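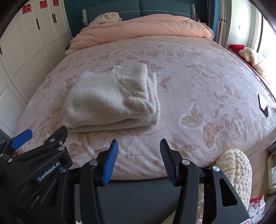 Clondthorpe's first Knitwear Week opened on 3 Jul 2025, and if the opening morning is anything to go by, the town has a lot of jumpers it would like to look after better. The week is run by the Meireles, the community house on the hill, and it covers everything that happens to a woolly between the wash basket and the drawer: drying, mending, de-bobbling, folding and putting away for the summer. Folding came first. Mélanie Dufour, who leads the sessions, is a great believer in doing it on the bed, where there is space to spread the sleeves out and nothing rough for the wool to catch on. A cream jumper folded into a neat rectangle on a pink butterfly bedspread is just the sort of result she hopes people will get at home, with the duvet pushed up to the headboard and plenty of the mattress free to work on.

"A table is fine for shirts," she told the opening group. "For a big soft jumper I want a bed every time. You can walk round it, you can lean on it, and you can leave the pile there while you sort out the shelf."

Her method is a simple one. Lay the jumper face down and smooth it from the middle outwards with flat hands. Bring one side in towards the centre, fold the sleeve back down along its own length, then do the same on the other side. Turn the hem up by a third, fold again to meet the neck, and flip the whole bundle over. Ribbed collars and cuffs go in last, eased into place with the fingertips so they don't get stretched. Fluffy knits get a looser fold than flat ones, and they go on top of the pile where nothing will squash them.

There was plenty of lively talk about hangers (Mélanie is firmly against them for anything heavy) and even more about how full a shelf should be. Her rule is that you should be able to slide a hand in above the top jumper. Several people went quiet at that point, and one man said he would be going home to have a serious word with his wardrobe.
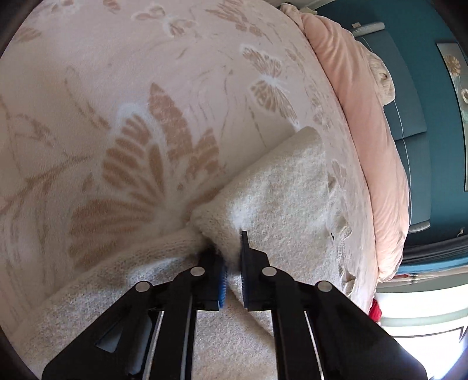
Thick wool is where most people come unstuck, and Mélanie spent a good half of the session on it. The trick, she says, is to lift a chunky knit with support underneath and never to drag it across the bed by one corner, or the fabric grows where you pulled it. If a fold comes out lumpy, open it up and start again. It takes seconds, and a crease left in over the summer can be a real nuisance to steam out in October.

The handout for the week is a lovely thing in its own right. It was drawn by Kisel, the small print studio by the station, and shows each stage of the fold in plain line drawings with hardly any words. The Meireles had 394 copies ready for opening day and they were going quickly by lunchtime. More are on the way, and there will be a large version on the wall of the front room for anyone who would like to follow along.

The mending side of the week gets going next, with 2 drop-in sessions on elbows and cuffs, and there is a wool swap in the garden room on the last afternoon. Flenadetti, the yarn shop on Mill Row, is lending a huge basket of odds and ends in every shade of cream, grey and oatmeal you could want, so bring the jumper with you and match the colour by daylight. Beginners are very welcome at all of it – needles, scissors and tea are provided.

Sessions are free and run for the rest of the week at the Meireles. There is no need to book for the drop-ins. Anyone coming to a folding session should bring one thick jumper and one thin one, both clean and fully dry. Spare handouts can be picked up from Flenadetti during shop hours.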